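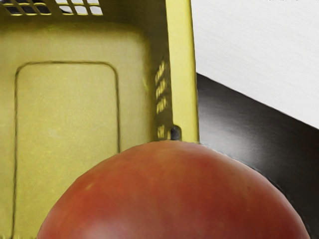

5. Rehearsal in Simulation

Figure 3. A view rendered in Drosstead, our simulated bench, with the round red fruit in front and the yellow basket behind it.

The arm described in Section 4 was assembled at Poltcombe, a shared workshop with one long bench, one good vise and a booking sheet. Our slot began at 7 p.m. and ended whenever the person with the table saw lost patience. Under those conditions it made sense to do as much of the work as we could on a laptop at home, where the rent was already paid and dropped produce left no mark on the floor. Drosstead is the result. It contains a bench, a basket, several things to put in the basket, and a model of the Mesley arm that is stiffer, quieter and better mannered than the one we own.

The task is simple to state. The arm picks up an item, carries it over the basket, lowers it and lets go. A run counts as a success if the item comes to rest inside. We judged success from the item's position in the simulator, which never argues, and on the bench by looking, which led to more argument than we had planned for.

5.1 The basket

We had expected the basket to be the easy part. The first version was a plain box with the lid missing, drawn by the first author in one evening, and the controller became excellent at it. It was much less excellent at a basket with rounded corners and a perforated wall. The holes were the trouble. Our edge finder treats a strong change in brightness as a possible rim, and a wall of small openings offers it a great many possible rims, each with its own bright rib. In the view in Figure 3, the far wall is dark with white or pale grey showing through some openings and black through others, so even a rule such as "holes are dark" is of no use. We know because we tried it.

The shading of the right wall made matters worse. The openings there are seen at a steep angle and break up into bright yellow patches, next to a rim that is also bright yellow. An early version of the edge finder joined the two and reported a rim of generous width. Meifang Fan replaced the single brightness threshold with a fit over the whole length of each candidate edge, keeping only those that stayed smooth from one end to the other. The rim is smooth and evenly lit, so it survives the test. The patches do not.

The groove in the basket floor was a separate annoyance. It forms a tall rounded rectangle, and a tall rounded rectangle is very nearly what we had told the program a basket looks like from above. For several evenings the arm aimed at the basket inside the basket. Since the two share most of their area this did no harm to the success rate, and we might have left it alone if Guangming Tang had not insisted on knowing why the drop point kept favoring one side.

5.2 The fruit

The second difficulty is apparent from the lower part of the figure. A large fruit near the viewpoint hides a good deal of whatever lies behind it, here including part of the basket's lower portion. The visible part of the rim runs down to meet the top of the fruit and is not seen again. A controller that wants to see all of its target before moving will wait a long time, and ours did.

We considered moving the camera. On the real arm the bracket is a piece of aluminum angle held by two bolts, and shifting it would have meant repeating the calibration in Section 4, which neither author was willing to do twice. Instead, the controller stores its estimate of the basket from the last clear view and corrects it with whatever pieces of rim remain visible. If no piece is visible, it trusts its memory and proceeds. This is also how both authors park.

The color of the fruit turned out to matter less than its shape. The surface in our model is mottled, mostly deep red and orange-red with a tan-orange patch along the crown, and a segmentation rule based on one shade of red kept discarding the patch. Widening the rule fixed it. The outline is slightly faceted in places, a leftover of the mesh, and we worried that the controller would learn to depend on those short straight segments. We smoothed the mesh for one batch of runs, saw no change in behavior, and went back to the original because it loaded faster.

5.3 Runs

We ran 600 simulated placements, divided among the items in the set, with the basket shifted and turned slightly before each one. Lighting was varied within limits we considered reasonable, although we hadn't yet met the fluorescent tube over the Poltcombe bench. The controller failed 25 times. Most failures were releases made too early, with the item striking the rim and departing. A smaller group were physics faults in which the item passed through the basket wall without slowing down. We count these as failures, on the grounds that the item was not in the basket, but we did not spend long looking for a remedy.

The same controller was then moved to the bench with only the speed limit changed. Its first five attempts all failed for one reason: the Bouvier fingertips were sticky, and the item came back up with the hand. Drosstead has no model of stickiness. Talcum powder was applied — to the fingertips, and by extension to the laptop — and the arm began letting go of things. Section 6 reports the bench results from that point on.

A reader building something similar may ask if the simulation saved any time. We kept a rough log and have compared the two columns. Modeling the basket took longer than building the gripper. Against that, the edge finder arrived at the workshop already knowing about holes, and the hours spent teaching it were hours in which the table saw could be heard only in our imaginations. We would do it again, starting with the perforated basket and skipping the box.

Contact: Guangming Tang and Meifang Fan, Poltcombe Shared Workshop | Copyright the authors | Back to top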